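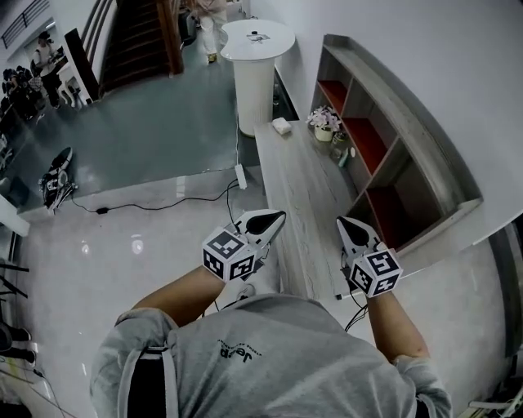

Re: [handheld-rigs] tag cube offset after tip change

On 25 June 2021, Erdal Yazıcı wrote:
> We swapped the rubber tips on both Cirik grippers and
> the Bilgate script now says the left one is 6 mm out.
> I plan to rerun the full calibration, 600 poses per
> hand, and load the new file on the Soler cell tonight.
> Any objections?

Yes, one. I don't see how a tip change moves the cube. The tips are on the fingers and the cube is on the body. If the script says the left cube moved, then either the cube did move or the script is wrong, and 600 more poses won't tell you which.

Before you rerun anything, put a straightedge on the left cube and try to wiggle it. Then check that the black cable isn't pulling on the gripper when you reach out over the counter. I've seen a tight cable pass for a bad calibration before, and the fix was more slack.

If the cube is solid, try 13 poses with the old file, same hand, gripper resting on the counter between each one. If the error wanders, don't blame the offset.

Plunetach told us in September that their script handles worn tags fine. I have yet to see that on our bench. A scuffed corner on one face would be my next guess.

Please keep the old file whatever you do. Last time it got overwritten and I had to rebuild it from a printout.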